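Triltmont Craft and Pattern Circle
Minutes of the May meeting

In the chair: Katia De Luca
Minutes: Noel Baluyot

1. Opening
Katia opened at 7:00 p.m. and welcomed a very full room. The April minutes were accepted with one fix (the spring swap raised $87, and we had it down as $78).

2. Plaid linings
This took up most of the evening, and happily so! The subject was how to line three sides of a square box with plaid and leave the floor plain. Katia loves the pale beige floor with the faint marbled veining — it gives your eye a rest from all those checks. Noel likes the checks running on the diagonal and would go just as bold at home. There was a lively back-and-forth about corners, and whether a silver metal post in a back corner looks better left bare or covered. Bare won by a mile.
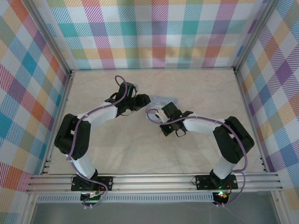
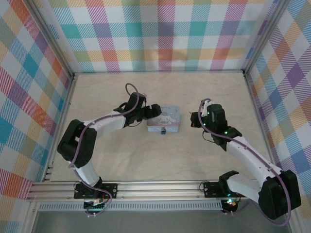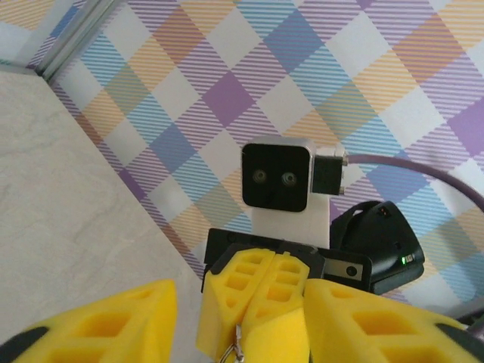
Plaid sides and pale marbled surface, three views (item 2).

Briggs asked if a plaid this busy would be too much in a small sewing nook. The feeling was no, as long as the table stays light. Purple, orange and light blue came up again and again as colors people want to try together. Tola offered to bring her scrap bag so everyone can test combinations before buying anything.

Agreed: each member makes a small three-sided box for the next meeting, any plaid, plain floor. Panels to be 20 inches wide so we can set them side by side. Katia will bring the good shears.

3. Mandora quilt
The Mandora quilt is coming along beautifully. Tola reports 4 rows left to join, and the backing is cut. We are still short of cream thread. Noel to order two more spools.

4. Button sort
The big button sort is finished — 2,000 buttons in jars by color! Briggs would like the jar labels redone in larger print. Agreed.

5. Other items
The side door is sticking again, so please use the front. Snacks next time: Briggs and Katia.

Closed at 8:40 p.m.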